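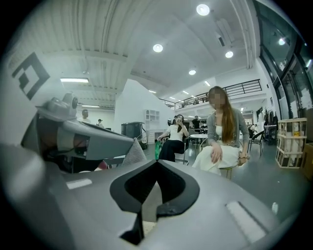 Living with hard water
Notes for the evening talk, Plitanham. Yaw Agyeman

Say good evening, wait for the chairs to stop scraping. Thank them for coming out when it would have been so easy to stay in with a cup of tea, and then ask who had a cup of tea before they came, and who saw the film on top of it. (Most hands go up. They did last time, anyway.) That film is tonight's subject, or one end of it.

Begin with Skumirberg. I spent my first working years up there, in a rented room over the Kravets bakery, and the water came off the hill so soft that you could never quite rinse the soap from your hands. You stood there rubbing and rubbing and still felt slippery. Mrs Kravets used to tell me I was using far too much, and of course she was right, I'd grown up with hard water and I was lathering like a man washing a lorry. Then I moved down here, and my kettle went white inside before I had unpacked the books. Same soap, same me, completely different water. Don't hurry this bit, people like the bakery.

Now what hard water is. Keep it simple, no chemistry on the board unless somebody asks. Rain falls soft. It goes down through chalk or limestone and takes a little of the rock along with it, mostly calcium, some magnesium. Heat it and part of what it was carrying comes out again as scale. Leave a drop to dry on a tap and you get the same sort of thing as a white ring. In granite country the rain hasn't much to pick up, so it stays soft.

Pass round the jar of kettle scale. Ask them please not to open it (the lid!).

Is it bad for you? I always get this one early, so get in first. It's ordinary drinking water and it's fine to drink, and plenty of people like the taste better. If anybody has been told by their doctor to watch what they drink, the doctor wins over me. Where it is a nuisance is in the kettle, the shower head, the washing machine and the boiler, and in the time we all spend scrubbing.

Soap next. Soap and hard water make scum, the greyish stuff that clings to the side of the basin, and every bit of soap that turns to scum is a bit that isn't cleaning you. This is why my mother's generation put washing soda in with the sheets. Liquid hand wash and washing-up liquid are mostly detergents and don't scum up in the same way. I still like a bar, I should confess that, and I keep it on a dish with ridges so it can drain.

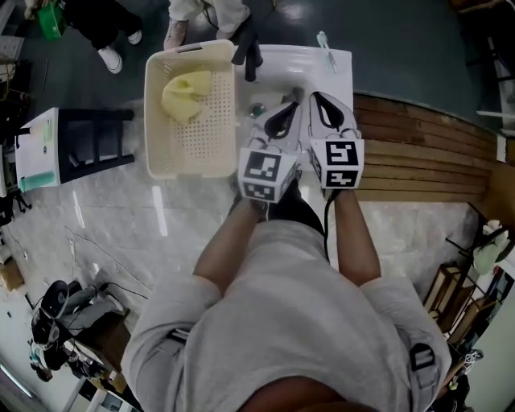

Basins and taps, then, because they're what people really come to ask about. A wipe with a dry cloth last thing at night does more good than any bottle you can buy. I know it sounds like your grandmother talking. But scale is what's left when the water dries, so if you take the water away first there's very little to leave behind. I hang an old tea towel on a hook by the basin and it takes me 8 seconds. I timed it for the benefit of a gentleman at the library who didn't believe me.

For scale that's already there: white vinegar or citric acid, warm water, patience. Soak a strip of cloth, wrap it round the foot of the tap, go and do something else, come back, rinse well. Shower heads can go in a bowl if they unscrew, and in a bag tied round with string if they don't.

SLOW DOWN HERE. Warnings, and say them twice:
- Never mix vinegar, or any other acid, with bleach. It gives off a dangerous gas.
- No acid on marble or limestone. It eats the stone.
- Go gently with plated or coloured taps, try a hidden bit first, and don't leave it on overnight.
- Old enamel baths can be marked by acid too. If in doubt, plain washing-up liquid and elbow grease.

Tell the story of the marble shelf. It was mine, it was a wedding present, and the lemon juice was my idea. Let them laugh.

Kettles. Fill it with what you need and empty out the rest, so it isn't boiled over and over. Citric acid again when the bottom looks furry, follow the kettle's own leaflet, then boil a fresh lot of water and throw it away before anyone makes tea. My tea after I skipped that step once was memorable.

Softeners. Somebody is bound to ask whether they should have one, and I'm careful here as I don't sell them. A softener swaps the calcium for sodium, so it needs feeding with salt, and it is usual to leave one kitchen tap unsoftened for drinking and cooking. We looked into one made by Kerkamov when we did the kitchen. The quote was 2,000 with the fitting and 1,000 if we put it in ourselves, and I know my limits with a pipe, so we're still using the tea towel. For a big family with a combi boiler the sums could well come out differently. Ask them to think how long they mean to stay in the house.

Magnets and gadgets clipped to the pipe: be kind. Half the room has one. I say that I've not been persuaded, and that if yours makes you happy, leave it where it is.

If there's time, the garden. Rainwater for blueberries, camellias and anything else that dislikes lime. A butt under the shed roof, a lid on it, a can with a fine rose. I have 17 pots on the back step and the camellia is the only one that ever sulked, right up until I stopped giving it tap water, and it was in flower by April. Show them the pressed flower if I've remembered to bring it.

Testing strips: enough for one each. Dip, shake off, wait as long as the packet says, hold it against the chart. Get them to write their street on the back and pin it to the map by the door, it always gets people talking and the tea lasts longer. Water companies will also tell you your hardness if you give them a postcode.

Questions. Repeat each one back loudly for the far rows. If it goes quiet, ask who has the worst kettle.

Before they go: jar back to me, please, and the spare citric acid is in the blue tub, help yourselves. The Sunday session covers washing machines and dishwashers and I'd love to see the same faces.

Contact: Yaw Agyeman, Plitanham | Notes may be copied for local groups | Back to top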